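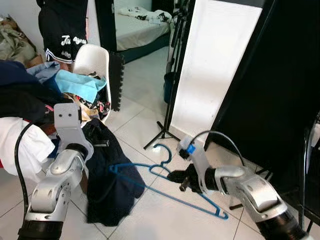 Skurkusen Yard, Unit 4
Light industrial and trade counter unit to let

Unit 4 is a mid-terrace unit on the Skurkusen Yard estate, available on a new lease direct from the landlord, Apaza Estates. It has most recently been let as a joinery workshop and is offered with vacant possession.

Location

Skurkusen Yard lies on the eastern side of the town, off the old cattle market road. The estate has a single entrance, wide enough for articulated lorries, and a separate gate for people on foot beside the bus stop. The ring road is reached without passing through the town centre. The railway station is a short walk along the canal path, although the path is unlit and most staff on the estate use the main road in winter.

Other occupiers include Pekon (catering supplies), a tyre fitter, a printer and a tile showroom.

The unit

The building has a steel frame with brick walls to sill height and profiled metal cladding above. The roof was re-covered by the present landlord and has translucent panels over the workshop area. The floor is power-floated concrete throughout the main space. There is one loading door to the front, electrically operated, with a manual chain for use in a power cut. A separate personnel door opens into a small lobby.

To the rear are 2 offices, a kitchenette and toilets, one of which is accessible. The offices have suspended ceilings and electric panel heaters. The main space is unheated. A tenant wishing to install a gas heater should note that the supply reaches the meter cupboard but has been capped, and reconnection would be at the tenant's cost.

A mezzanine put up by the former tenant has been taken down. The fixing points in the floor have been filled and ground flush.

Services

Three-phase electricity, mains water and mains drainage are connected. A broadband line runs to the front office. None of the services or appliances has been tested by the agents, and tenants should satisfy themselves as to their condition and capacity.

Parking and yard

The unit has 4 marked spaces directly in front of the loading door. A further 22 unallocated spaces are shared between all occupiers on the estate. Overnight parking of commercial vehicles is allowed by written permission only. Containers, skips and pallets may not be left in the shared yard, and the turning area by the substation must be kept clear at all times.

Planning

We understand the unit has consent for light industrial and storage use with an ancillary trade counter. The landlord will not consider vehicle repair, spraying, waste transfer or any use involving the public on the premises after normal trading hours. A proposal for a gym or a place of worship would need planning permission, and the landlord has turned down both in the past. Enquiries about use should be put to the planning department before an offer is made.

Terms

The unit is offered on a full repairing and insuring lease for a term to be agreed. Rent is payable quarterly in advance and is available on application. The landlord will consider a tenant's break option where the term is long enough to justify one. A rent deposit will be required from new companies and from any tenant without filed accounts.

A service charge is payable towards the upkeep of the road, drains, lighting and entrance gate. The charge year begins in September, and the current budget can be sent by email. Buildings insurance is arranged by the landlord and recharged to each tenant by floor area.

The rent is subject to VAT.

Business rates

The unit is assessed as workshop and premises. The assessment was made while the mezzanine was in place and may be open to revision. Small business rate relief may be available, and applicants should check their own position with the council.

Legal costs

Each party is to bear its own costs. If a tenant withdraws after draft papers have been issued, the landlord's abortive costs will be payable by the tenant.

Energy performance

An assessment has been carried out and a copy of the certificate is available on request.

Viewing

Viewing is strictly by appointment through the sole agents, Adano Commercial. Please ask for Rigoberto Mosquera. Keys are held at our office and cannot be collected from other occupiers on the estate. Sturdy footwear is advised, as the rear path is uneven.

Also on this estate

Unit 9, end of terrace with side yard: under offer
Unit 11, first-floor offices only: available
Open storage plot by the canal: let

Particulars prepared June 3, 2020. These details are given for guidance only and do not form part of any contract. Measurements should be checked on site before any fitting-out work is ordered.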